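Care of woven wicker tissue box covers and other small basketware

Wicker describes the weave. The strands may be willow, rattan, seagrass, twisted paper or plastic, and the cleaning method depends on which. Check the label or the inside of the base before any water is used. Paper cord looks very like seagrass once varnished, but it swells and loses its twist if soaked.

Dusting
Remove the tissues and any liner first. Work over the outside with a dry, soft brush, following the strands, then turn the cover upside down and brush from the inside so that loose dust falls out through the weave. A 25 mm paintbrush with natural bristles is suitable. A vacuum cleaner may be used on low suction with the brush head fitted. Keep the nozzle off the rim of the opening, where strand ends are tucked in and can be pulled free.

Washing
Willow and rattan will take a damp cloth wrung out in warm water with a little washing-up liquid. Wipe, go over it again with clean water, and blot with a towel. Dry in moving air, away from radiators. Paper cord should be dusted only. Plastic weave can be rinsed under the tap.

Mould shows as grey or black specks, usually on the lower edge. Brush it off outdoors, wipe with one part white vinegar to four parts water, and dry fully before the cover goes back into use. Test the mixture on the inside first. Stained strands rarely return to their original colour.

Loose ends
A strand that has sprung out of the opening should be dampened with a cotton bud, left for ten minutes and pushed back under its neighbour with a blunt darning needle. Fix with a spot of PVA applied on a cocktail stick. Clamp with a clothes peg until dry — a wooden one, as sprung metal clips mark the weave. Broken strands are trimmed flush with nail scissors and glued at the cut.

Fit
Measure the carton before buying. Allow 6 mm of clearance on each side. A tight cover bows outwards and the corners open up within a few months. If the carton sits too low for the tissue to reach the opening, raise it on a piece of folded card.

Placement
Natural weave becomes brittle in strong sun and should be turned every few weeks if kept near a window. Put felt pads under the corners on painted or lacquered tables. House plants on the same surface need a saucer, and the cover should stand clear of it — water wicks up the lower strands and leaves a tide mark. Lift the cover away before watering or misting. Flower pots without a glazed base can pass moisture through to the table top as well, so a cork mat under the saucer is worth having.
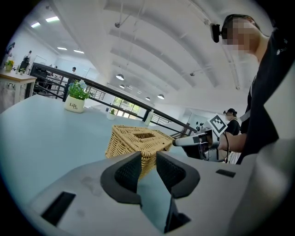 Cork mats should themselves be lifted and aired once a week, and replaced when the underside darkens.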